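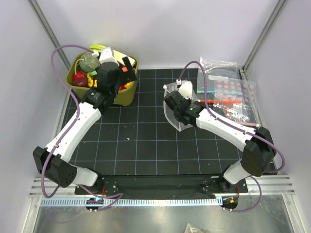 Giorgia Negri disagrees with the usual order of teaching. Mixed goods, she wrote in a note on the draft of this chapter, should be introduced before single goods, as a learner who has only ever packed one kind of item will treat the first mixed bin as a mistake.

Her objection has been accepted in part. Single goods are still covered in Chapter 10, but the present chapter may be read without it.

Home | Contents | Chapters | Glossary | Errata

Chapter 11
Transferring Mixed Items from Bin to Bag

11.1 Scope

This chapter deals with the transfer of small, irregular items from an open rigid container to a flexible one. The items used throughout are toy foods. They are cheap and washable, and they vary in outline far more than the blocks and cylinders of earlier chapters. A broccoli head presents a bumpy surface with few flat places. A pepper is smooth and glossy. Stalks are long and narrow, and tend to stand against the rim of the bin.

The receiving container is a clear plastic bag. Closures, labels and sealed pouches are left to Chapter 13.

11.2 Terms

Heap: a group of items resting on one another with no set order.

Free item: an item that can be lifted without moving any other.

Trapped item: an item that carries the weight of at least one other, or is held between an item and the wall of the bin.

Mouth: the opening of a bag. A mouth is standing if it stays open unaided and slack if it does not.

11.3 The heap

A heap is unloaded from the top. The rule is simple to state and is often broken, mainly where a brightly coloured item is partly hidden and draws attention ahead of the duller item lying over it. Colour is a poor guide to order. The correct test is whether the whole outline of the item can be seen from above. If it can, the item is probably free. If part of the outline is hidden, the covering item is removed first.

Long items are an exception. A stalk may show its full upper end and still be trapped at the foot. It should be drawn upwards along its own length, never sideways, and the pull stopped if neighbouring items begin to shift.

In the Treststead trials, 174 transfers were recorded from a single bin. Items were dropped in 13 of them. Lino Melis, reviewing the results, attributed most of the drops to sideways pulls on long items.

11.4 The bag

An empty bag is nearly always slack. Its film folds over the mouth and clings to itself, and its edges are hard to see against a dark surface. The mouth must be opened and held before the first item is brought across. Heavy items go in first, as they settle the base and help the mouth to stand.

A bag should not be filled beyond 80 per cent of its depth. Above that level the film has too little slack to be gathered.

11.5 Before you begin

Set the bin where its far rim can be reached without leaning on the near one. Lay spare bags flat and apart from the bag in use. Exercise 11.1 assumes this layout.

3 comments | 11 shares

Related chapters
Lifting from a Flat Surface
Single Goods in Rigid Trays
Closures, Labels and Sealed Pouches
Answers to Selected Exercises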